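Speaker notes, staff afternoon, Cuketti packing hall
Talk: "When the easy part goes to the machine"

Slide 1. Say good afternoon, wait until the door is closed. I speak for 19 minutes, questions after.

Slide 2. What we pack. Dried fruit and tea, 362 products at this moment. On a full day 1,000 jars leave the hall. Before April all of them were lifted by hand from the desk to the tray. Ask: who has done this work? Let the hands stay up a little.

Slide 3. What has changed. The Eltance arm now does the lifting for 3 of our jar sizes. The people who did it before have moved to checking and to teaching. Speak slowly here. Many people in the room are worried about this word, "moved", and they have the right to be. Say that the pay grade stayed the same and the hours also. Say also what is not solved: the checking desk is quieter, and some colleagues miss the talking.

Slide 4. Teaching. A packer takes the gripper tool in the hand and does the job the way she would do it with her fingers. The arm learns from these recordings. So the person who knows the jars is the person who decides how a jar is taken. I find this important – please do not hurry over it.

Slide 5. Small things we learned from the packers. A full jar of berries is heavier than it looks. A round lid can turn if you hold only the lid. The engineers did not have this in their plan, and the Faten line now uses it.

Slide 6. Leave the picture up while I talk.
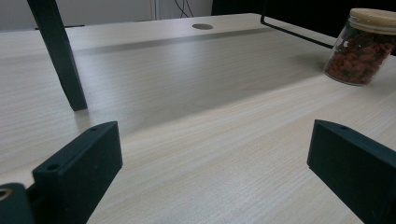

Iyamu

The jar with the wooden lid stands near the back of the desk, on the right, and the two dark fingers are still in front, with open desk between them. Ask the room: from which side would you go? Take two or three answers. Packers and engineers usually answer differently, and I would like both to be heard.

Slide 7. What we ask from the management. Teaching hours must be written in the shift plan, as normal work. New people should first pack by hand for a few weeks – then they have something to teach.

Slide 8. Questions. If the question is about next year's jobs, say only what is already agreed. Sign-up sheet for teaching shifts is by the coffee.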